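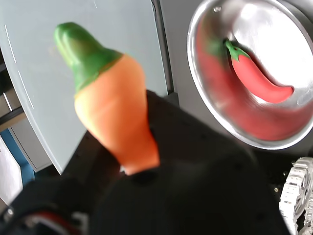 Toy carrot with green top.

Bognár Hall memorial plaque: wording and fixing method
Forum: Heritage and Commemorations

surnwood_archive
Posted March 17, 2024
The cultural association wants a bilingual plaque at the Bognár Hall entrance, Hungarian first, English underneath. Bronze, 259 mm high, on painted brick. The foundry (Clomum) says the English has to drop to a smaller letter size to fit. Has anyone had a council knock back unequal text sizes? Draft is six lines in total.

plinthandpaver
Ours didn't care about relative size. They cared about minimum cap height for legibility at standing distance. Ask for the signage guideline, not the heritage one. They're separate documents and the counter staff usually send the wrong one.

dbl_acute
Check the accents before anything else. Our first proof came back from a different foundry with ő set as õ in two places. The font had no double acute and they'd substituted without flagging it. Get the proof as outlines and read it letter by letter.

surnwood_archive
Noted. The Clomum proof has the á in Bognár correct but I haven't checked the long vowels in the verse.

mota_rd
I'd drop the verse. A plaque should carry name, dates and who put it up. Poetry belongs in the program for the unveiling.

dbl_acute
Disagree. The hall was named for its reading circle and the verse is the reason people gather there each January. Without it you have a nameplate.

mota_rd
Then cut the English verse and translate only the dedication. Verse translations on plaques date badly, and it fixes your letter size problem.

plinthandpaver
That might work, though some grant conditions require full English text. Read the funding agreement first.
On fixing: don't use adhesive alone on painted brick. The bond is only as good as the paint. Threaded studs in resin, into the brick face and clear of the mortar, with the paint stripped behind the plate.

surnwood_archive
Grant says "all substantive text". I'll ask whether the verse counts. Clomum quoted blind studs, so that part is settled. Does the wreath hook go on the plaque or the wall?

plinthandpaver
Wall. Stainless, well below the bottom edge, so wire doesn't scratch the patina.

mota_rd
Agree on the hook. Still against the verse.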